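Search site Enter keywords Go

Print this page | E-mail this page

About Workum Kitchen

Workum Kitchen is a small home-organising and kitchen set-up service based in Parotden. We sort out working kitchens for people who cook in them every day. Most of our jobs are in rental units, older houses and shared homes, where the cupboards were planned for someone else and the counter has to do three jobs.

The business was started by Octavian Pîrvu, who spent 19 years in restaurant and hospital kitchens before moving to household work. Tae-yang Do joined him after running the housewares floor at Myung, a shop many Parotden residents will remember. Octavian does the first visit and the planning. Tae-yang looks after fittings, storage and anything that has to be bought.

What we do

A standard job takes one visit of up to six hours. We start at the sink and work outward. Everything that gets used while food is being made or served should be within a step of where it's needed, and the rest can go up high or out of the room. We ask what you cooked in the past week and who else uses the kitchen. We don't ask you to tidy before we come.

Cutlery is usually the first thing we look at. Drawers in older kitchens are often shallow or stick, and long items such as chopsticks, ladles and soup spoons don't lie properly in a standard tray. An upright holder on the counter is a good answer in many homes.

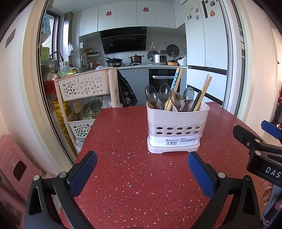 We prefer holders with drainage holes and a base that lifts off or can be rinsed out easily. Chopsticks go in with the eating end up once they've been washed, and pairs stay together if each pair is a different colour or pattern. Spoons can share the same holder as long as it isn't jammed full. If there are more than a dozen pieces in it, we suggest a second holder or a drawer for the extras.

Vegetables are the next question. Many families buy greens in quantity and don't have the fridge space for all of them. A utility cart with open baskets works well for a day or two of vegetables – it lets the air through, and it can be rolled out of the way for sweeping. Heavy pots belong low down or beside the sink, and lids do better standing in a basket than stacked flat.

We work with what you own wherever we can. Last year 70 of our jobs were finished without the client buying anything new. When something is needed, Tae-yang will give you the measurements and a price range, and you can shop for it yourself or have us pick it up. We don't take commission from stores.

Fees and booking

The first visit is $88 and includes a written plan of your kitchen. If you go ahead with a full set-up, that amount comes off the final bill. Seniors and students pay half for the first visit. We travel anywhere in Parotden and to Ula, with a small mileage charge for addresses past the river.

January is our busiest month and we book up early for it. Mornings start at 9:00 a.m. Please let us know about parking, stairs and pets when you book.

The Ula workshops

Twice a year we run an evening workshop at the Ula community hall on setting up a first kitchen. It covers counters, cupboards, dish drying and labelling, and there's time at the end for questions about your own space. Bring a rough sketch with the width of your counter marked on it – a phone photo is fine too. Tea is provided. Spaces are limited by the size of the room, and we keep a waiting list.

For bookings or workshop dates, use the e-mail link on this page or leave a message at the office. Messages are returned by the end of the next working day.

Print this page | E-mail this page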